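作業ノート 2025/03/24
食器と配膳台まわりの整理(Biwott棟 2階 作業室)

前回の続き。棚の食器がばらばらに増えてきたので、使うものと戻すものを分け、机の上の定位置を決める。午前は自分とSharon Owinoさん、午後からHalima Kashindyeさんが加わった。

1. 棚卸し
棚の下段から全部出して、流しの横に並べた。皿、浅い鉢、コップ、金属のトレイ。Kidexの箱に入っていたコップは縁が欠けているものがあり、3個を廃棄に回した。鉢は重ねると抜けなくなる組み合わせがあるので、間に紙を挟んで戻す。
箱の中に去年9月の納品書が残っていた。事務に渡すこと。

2. 洗浄
台所用の中性洗剤、ぬるま湯、柔らかいスポンジ。値札の糊が残っていた皿は、食用油を少し塗って7分置いてから拭き取るときれいに落ちた。研磨剤入りのスポンジは縁の色が落ちるので使わない。前にGladys Ndung'uさんが一枚だめにしている。
すすいだあとは布巾で拭かず、かごに立てて乾かした。トレイだけは水の跡が目立つのですぐ拭く。

3. 机の上の配置
木目の机を使う。最初は皿を右、トレイを左に置いたが、右利きだとトレイに物を移すとき腕が交差して使いにくい。Halimaさんの案で左右を入れ替えた。
皿は白地で縁の色が違うものにする。奥が青、手前が赤。赤のほうが大きい。同じ白でも縁を見れば口頭で指示できるので、「青の皿」「赤の皿」で通すことにした。トレイは右側、内側が黒いもの。白い小物を載せたときに見やすい。
トレイの右下の角の下と、赤の皿の手前側には半透明のテープ。はがすときは木目に沿ってゆっくり引く。勢いよくはがすと表面が毛羽立つ。

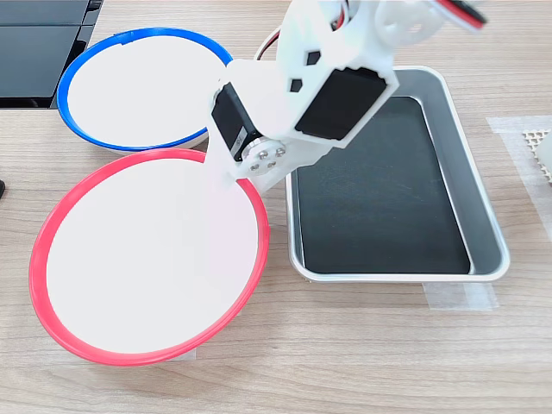 4. テープの比較
手持ちの二種類を机の隅で試した。Gellirineの幅広は粘着が強く、はがしたあとに糊が残った。Ilettiのほうは残らないが、端が浮きやすい。しばらくIlettiを使い、浮いてきたら貼り替える。糊残りはアルコールで拭いたら取れたが、その部分だけ少しつやが変わった気がする。明日、明るいところで見直す。

5. 棚に戻す分
残りは21点。上段に鉢、中段に皿、下段にコップ。トレイの予備は棚板の奥行きに対して横向きだと少しはみ出すため、縦に立てて端に寄せた。仕切りが欲しい。Emmanuel Gachanjaさんに端材がないか聞く。幅295 mmあれば足りる。

6. メモ
・机の天板は乾いた布だけで拭く。水拭きするとテープの付きが悪い。
・青の皿は赤の皿に寄せて置いてよい。離すと机の奥が狭くなる。
・スポンジの替えがあと一つ。次の買い出しで追加。
・Cristóbal Urrutiaさんから、深めの鉢も一つ机に出したいとの希望あり。置くなら赤の皿と入れ替えか。次回、全員いるときに決める。
・廃棄分のコップは紙で包んで不燃の箱へ。箱に「割れ物」と書いた。

残り:納品書、仕切り板、糊跡の確認。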